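# The second-hand office tower, and what you're really buying

3 January 2018

Everyone seems to have a cousin who swears by them. Buy an old office desktop, the cousin says, give it a bit more memory and a decent drive, and you'll have a computer as good as anything on the shop floor for a fraction of the price.
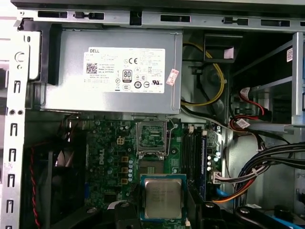

*Side off: a Dell power supply with its 80 PLUS badge, and red SATA cables running to the drive cage.*

I've heard the speech often enough that in April I set aside $600 to test it. I came away with three towers, a sore thumb and a lower opinion of the word "refurbished".

The first came from Federo, a clearance outfit in an industrial park, where the machines are stacked on pallets and priced by the sticker on the front. The second came through Kakakhel, a small repair counter that sells a few desktops on the side. The third was from Florallow, an online seller with cheerful packaging and a great many exclamation marks on its website. All three promised a full inspection. Only Kakakhel could tell me what the inspection involved, and the answer was that they turned it on, ran a drive check and blew the dust out. I was grateful for the candour.

**Open it before you pay**

Sellers don't love this request. At Federo I was told that opening the case would void the warranty, and when I asked to see the warranty I was given a photocopied sheet offering 10 days. I opened the case.

Plenty can be learned from a minute of looking. Dust packed into a fan tells you something about where the machine has lived. So do mismatched screws, or a cable held with a twist tie from a bread bag. A label on a part tells you who put their name on it and which marks it carries, and that's all it tells you. I've watched people relax at the sight of an efficiency badge as if it were a doctor's note. An 80 PLUS mark concerns how little power the unit wasted when the design was tested. It has no opinion on how many summers the thing has spent under a desk beside a radiator.

The power supply deserves more suspicion than it gets. In a good many office towers it's an awkward shape, or feeds the board through a plug the maker chose for itself, and the standard replacement on the shelf at your local store may not fit. The cousin never mentions this. He also never mentions graphics cards, which want more power than a modest office unit was built to give, and sometimes a connector that simply isn't there.

**The drive is the whole argument**

The drive cage is where most of the upgrade happens, so look at it properly. Is there a free bay? Is there a spare data cable, and does it reach? On the Florallow machine the answers were yes, no and no. The listing had described it as "ready for expansion", and I suppose an empty garage is ready for a car.

Florallow had at least fitted a solid-state drive, with 500 gigabytes on it. Federo had left in a spinning drive that started each morning with a noise like gravel in a hubcap. Swapping it out took me most of an evening, and would have taken less if I'd photographed the cables before unplugging them. Do that. Your memory for which lead went where is worse than you think, and a bundle of thin wires looks like every other bundle of thin wires once it's lying on the kitchen table.

Unplug the machine at the wall first. Leave the power supply itself shut, whatever the videos tell you. There's nothing in there for a hobbyist to fix, and it can hold a charge after the cord is out.

**So is the cousin right?**

Partly, and it annoys me to say so. For letters, banking, homework and a browser with too many tabs, the Kakakhel tower has run for 6 months without complaint. I gave it to the community hall in Trerkcombe, where it does the bookings. The colour printer beside it has caused far more grief.

The other two are harder to defend. Once I'd added a drive to one and memory to both, the saving over a basic new machine had shrunk to the cost of a nice dinner, and a new machine comes with a warranty longer than a carton of milk. My own labour I've counted as free, which is the trick buried in every one of these bargain stories.

If you like having the side off a computer, go ahead. Take a flashlight to the shop, and if they won't let you use it, keep your money in your pocket. Florallow still hasn't answered my email about the cable.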